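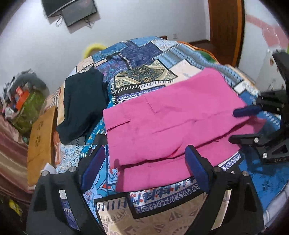 Folding on the Bed – Frequently Asked Questions

These are the questions I receive most often about folding the laundry on a bed. I write the answers from my own home, where we are two adults and one child, and where there is no space for a folding table.

Why do you fold on the bed and not on a table?

The bed is the largest flat place in our apartment. It is also at a good height for me if I stand close to the side. When I used the kitchen table, I had to clean it first, and then dinner time came and everything had to move again.

Do I need to make the bed first?

Yes, please do this. Pull the quilt flat and smooth it with your arm from the middle to the sides. A soft bed is forgiving, but a wrinkle under the cloth becomes a wrinkle in the fold.

I have a patterned quilt. Is it a problem?

For plain clothes it is a help. A pink or navy cloth is easy to find on a patchwork of blue and cream. Small printed things, like baby socks, can disappear on it. For those I spread a plain towel first. If your quilt has panels or bands, you can also use the straight lines as a guide. Put the bottom edge of the cloth along a band and you will see quickly if it is crooked.

In which order should I fold?

Large things first, then shirts, then small things. I keep the unfolded clothes in a heap on the left and fold in the middle. If you are left-handed, maybe the other way is better.

How do I fold a T-shirt so that all are the same size?

Put it face down. Fold both sides to the middle, with the sleeves back on themselves, then bring the bottom up in thirds. I cut a piece of cardboard 31 cm long and used it as a measure for the first weeks. Now I do it by eye – the shirts are not perfect, but they fit in the drawer.

The pile always falls over. What can I do?

A mattress moves when you lean on it. Make low piles, and turn every second shirt so the thick side changes place. You can also put a tray under the pile. Mine is from the Basik shop and cost less than a lunch.

What if I find a spot when I am folding?

Do not fold it in with the others. I leave the piece open at the foot of the bed and look at it again by the window, because the bedroom lamp is too yellow. If it is a stain, it goes back to the wash.

Can I put clothes on the bed if they are still a little damp?

I do not recommend it. The quilt takes the moisture and so do the other clothes. In November our apartment is cold and the thick seams dry last, so check the pockets and the waistband with your fingers.

How often should the quilt be washed?

Ours has a cotton cover and I wash it once a month at a low temperature. Read the label of yours. With dark blue and red prints I do the first wash alone, for safety.

Reader comments

Bo-ram Ok: The tray idea is good. I used a big cutting board and the towels stayed standing.

Paora Sheehan: Do you fold fitted sheets on the bed too? Mine end up as a ball every time.

Reply from the author: Yes, but I put the corners inside each other while standing, and only then I lay it down. It is still my worst one.

Contact: use the message form | © Pridetby Home Pages | Back to top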